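We use cookies to remember your basket and see which pages get read. Accept | Manage settings

About Groen

Hi, I'm Trinity Boateng, and I run Groen, a small mending and sewing school over a bike shop. I started it in April with two secondhand machines and a borrowed ironing board, mostly so my friends would stop leaving pants on my porch!

We teach hems, zippers, darning, patching and (if you're brave) collars. Itzel Chávez takes the beginners on Tuesday nights and she's far more patient than I am. Kimie Wada does hand stitching - her darning class fills up fast, so get on the list early.

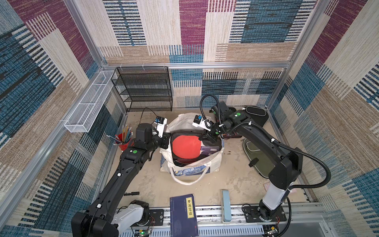
Patterned cloth in maroon, teal, beige and tan.

You don't need to bring much. We have thread, needles and nearly 600 buttons in jars, sorted by color by somebody with more free time than me. Bring the thing you want to fix, and wash it first, please. 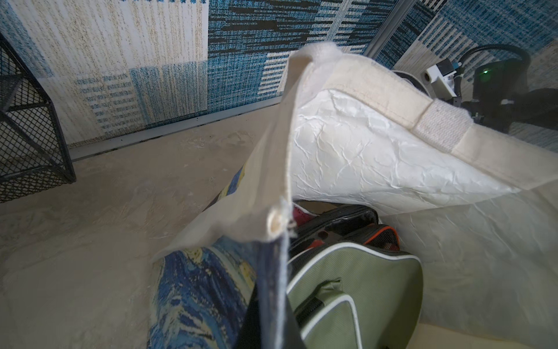
Kids over ten are welcome on Saturdays if a grown-up stays. I still teach that one myself, and it's loud and I love it. We also take in repairs when there's room on the shelf, but I'd much sooner show you how to do it - it's cheaper for you and you'll get to brag about it later.

Come up the side stairs and ring twice. The bell sticks.

Filed under: About us, Sewing classes, Mending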